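Flexible packaging

Flexible packaging is packaging made from materials that bend or collapse under light pressure, chiefly plastic film, paper, metal foil, and combinations of these. It includes bags, pouches, wrappers, sachets, and shrink sleeves. The term is used in contrast to rigid packaging, such as glass jars and metal cans, and to semi-rigid packaging, such as folding cartons and molded trays. Snack foods, confectionery, coffee, frozen vegetables, and pet food are among the goods most often sold in flexible packs.

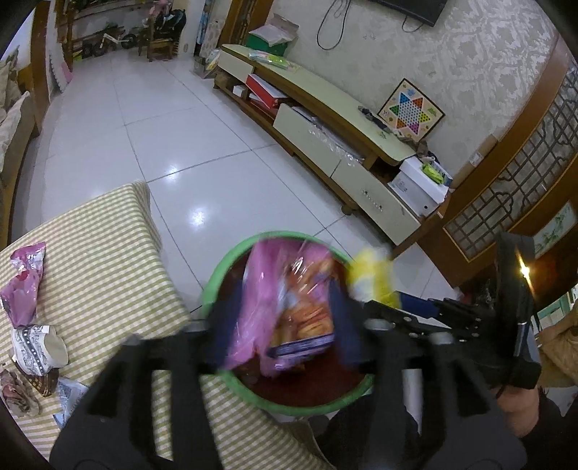
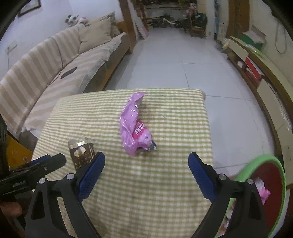 Glossy pink plastic packages, the second lying on a gingham tablecloth.

Materials

Most flexible packs are laminates. An outer layer carries the print and gives stiffness, a middle layer limits the passage of oxygen, light, or water vapor, and an inner layer melts at a low temperature to form the seal. Biaxially oriented polypropylene is common for the outer layer of snack packs. Polyester is used where the pack must withstand more heat. The inner layer is usually polyethylene or cast polypropylene.

Barrier performance can be raised by depositing a very thin coat of aluminum on the film under vacuum. Metallized film uses far less metal than foil and folds with less cracking, but its barrier is weaker. Ethylene vinyl alcohol is used as a transparent oxygen barrier. It loses much of its effect in humid conditions and is therefore placed between layers that keep moisture out.

Transparent film allows the contents to be inspected before purchase. It offers little protection from light, and products high in fat are more often packed in opaque or metallized structures.

Printing

Flexographic and gravure printing account for most commercial output. Flexography uses a raised polymer plate and is suited to short and medium runs. Gravure uses an engraved cylinder, which costs more to prepare but holds fine tones over long runs. In reverse printing, the design is applied to the inner face of the outer film and then laminated, so that the ink is protected from rubbing and the surface keeps its gloss.

Forming and sealing

Three machine types are in general use.

Vertical form-fill-seal machines pull film from a roll over a forming collar and around a tube. A long seal is made down the back, the product is dropped through the tube, and a pair of jaws closes the top of one bag and the bottom of the next in a single stroke. The output is the pillow bag.

Horizontal flow wrappers carry the product on a conveyor while the film is folded around it. They are used for bars, biscuits, and other items that keep their shape.

Premade pouch machines open, fill, and close pouches produced elsewhere. They run more slowly and are chosen for stand-up pouches and packs with zippers or spouts.

Twist wrapping, used for hard candy, closes the pack by turning the ends of the film. No heat is needed, but the film must hold a fold without springing back. Cellophane and some grades of oriented polypropylene meet this requirement.

Testing

Seal strength is measured by pulling apart a strip cut across the seal and recording the force. Leaks are found by holding the pack under water in a vacuum chamber and watching for bubbles, or by dye penetration. Film is also tested for slip, puncture resistance, and the rate at which oxygen and water vapor pass through it.

Opening

Tear notches, laser scoring, and peelable seals reduce the force needed to open a pack. In a handling study by Chepkoech Koech and Michalis Antoniadis, 64 adults opened 11 pouch designs with dry hands. Designs with a notch on both edges needed the fewest attempts. Packs without a notch were often torn down the side, leaving an opening that could not be folded shut.

Disposal

Laminates are difficult to recycle, as the layers cannot easily be separated and many packs are too light to be sorted reliably. Packs made almost entirely from polyethylene or polypropylene have been introduced to address the first problem. Small formats remain hard to collect.

See also

Blister pack
Modified atmosphere packaging
Retort pouch
Shrink wrap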